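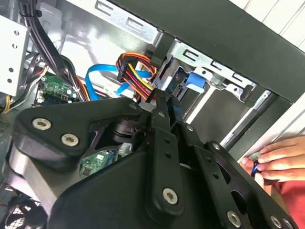 Muli desktop, refurbished — tower only

Stock code 209. Grade B. Sold by Hustden, packed and sent from our Fukley unit.

A plain office tower, good for letters, accounts, web, a bit of homework. Dark grey case. Side panel comes off without a fight, so adding a drive later is easy enough.

Inside:
Metal drive cage with slots along the top edge
Blue latch tab on the drive bracket, push and slide
Blue SATA data cable fitted
Power leads from the original supply, all left in place
Green main board, checked and cleaned
Memory: 4000 MB, 2 sticks

Not included: monitor, keyboard, mouse, speakers. Mains lead is in the box. No operating system unless you tick the option at checkout, we wipe every drive before it goes on sale.

Condition. Grade B means marks on the outside, scuffs mostly, maybe a missing rubber foot. Nothing that stops it working. Fans get a brush out and new paste goes on the procesor. If you want a tidy one for a front desk look at the Sernska towers insted, they cost more.

Fitting a second drive — switch off, unplug, lay the case on its side. Slide the drive in from the open side, plug the power lead first, then data. Don't yank the cables, the clips on older ones are brittle. Spare data cables are on the accessories page.

Price £100 inc VAT. Collection free, ring first. Delivery next working day if ordered before noon, not Saturdays.

Warranty 2 years on the power supply, 90 days on everything else. Returns to Lucyna Sobczak at the Fukley unit, put the stock code on the label please. Trade orders, ask for Orlando Mamani.

Next batch due August.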